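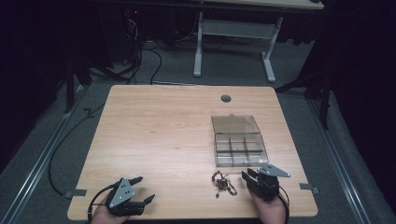 Hand-held grippers and an open compartment box on a work table at Grekness.

12 August 2022

Print this page | E-mail this article

I went to Grekness expecting to talk about robots and ended up spending most of my morning talking about bracelets (no complaints from me!). The company packs and ships costume jewelry for small online shops out of a building in Ferwood, and since March it has been getting ready to hand part of that work to a robot system called Nernix.

The woman who showed me in has run the packing floor for 22 years, and she has opinions. "Everybody thinks packing is putting a thing in a box," she told me. "Fine, you try it with a bracelet. It lands in a heap, you grab one end and the other end grabs three more."

Right now her packers spend part of each shift doing the job with a gripper in each hand instead of their fingers. What they do gets recorded, and the recordings are what Nernix learns from. I asked her how that went over at first.

"Badly," she said, and laughed. "You've got people who can fill an order with their eyes shut, and suddenly they're like toddlers with chopsticks. One of my best packers walked off to get coffee and I wasn't sure she'd be back."

She did come back, and she's now the one who shows the others how to hold the things.

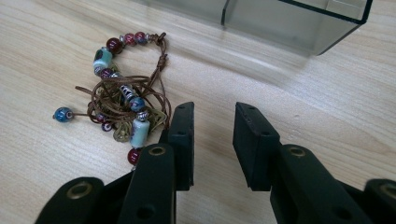
The cord ones are the worst, apparently. Chain slides, but leather keeps whatever shape it feels like keeping, and a charm will hook itself under a loop and stay there. "I never had to put that into words before," the supervisor said. "I just did it. Now a man from the software side asks me why I went for the left side first, and I have to stop and think – why did I?"

I liked that, and so did she, I think, though she was less cheerful about the pace. By hand, the floor gets through 3000 pieces on a good day. A session with the grippers might produce 100 usable recordings, and those hours have to come out of somebody's schedule. She fought to have the daily targets lowered for anyone on recording duty, and she got it, but only after a couple of grumpy weeks.

We sat down with a packer on his break, who was more blunt. He has 37 hours a week and he'd like to keep them. "I'm teaching it my job, so sure, I've thought about that," he said. "They pay extra for the sessions. My wrists get tired in a different place now, if you want to write that down."

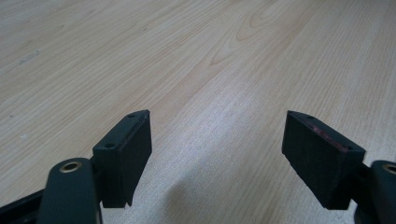

Will anyone lose their job when the system goes live?

Management has promised no layoffs through next year, and the plan is to move people over to repairs and custom orders, where Grekness is short of hands. The supervisor has that promise in writing. She'd like the one after it in writing too, and she's asked.

The first robot station goes in next to the Mansour line, the simplest one they pack, all single-strand chains in one size. Cord bracelets stay with people for now. She walked me back past the shelves, stopped to move a tray somebody had left in the wrong spot, and told me to call in the spring if I wanted to see how it was going. I've already put it on my calendar.

We use cookies to improve your visit. By continuing to browse you accept our cookie policy.
Sign up for our newsletter and get new interviews in your inbox.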